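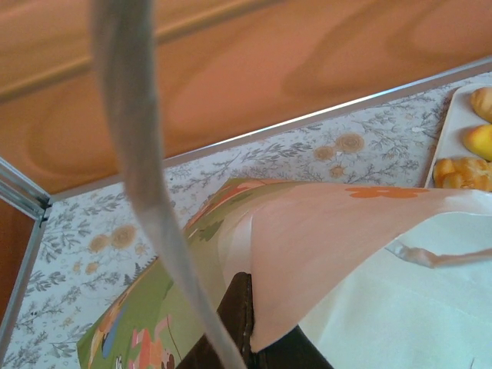 Packing pastries in a paper bag

When I bring pastries to my sister, I used to put them in the bag one on the other, and the soft ones arrived flat. Now I do it in this way.

Let the pastries cool fully on a tray. If they are still warm, the paper becomes damp and the bottom can tear on the stairs.

Lay the bag on its side on a clean mat and open the mouth well with your hand. Slide the pastries in one by one, the hard ones first. Plaited rolls are strong and can go at the bottom. Glazed ones I wrap alone in baking paper, otherwise the shine stays on their neighbour.

Stand the bag up slowly, with one hand under it. I don't put more than 600 grams in one bag.

Fold the top two times and do not press. Kevser Canpolat wrote to me that she closes hers with a clothes peg, and this also works well.

Wipe the mat the same evening, as butter marks are difficult to remove on Thursday if you baked on Tuesday.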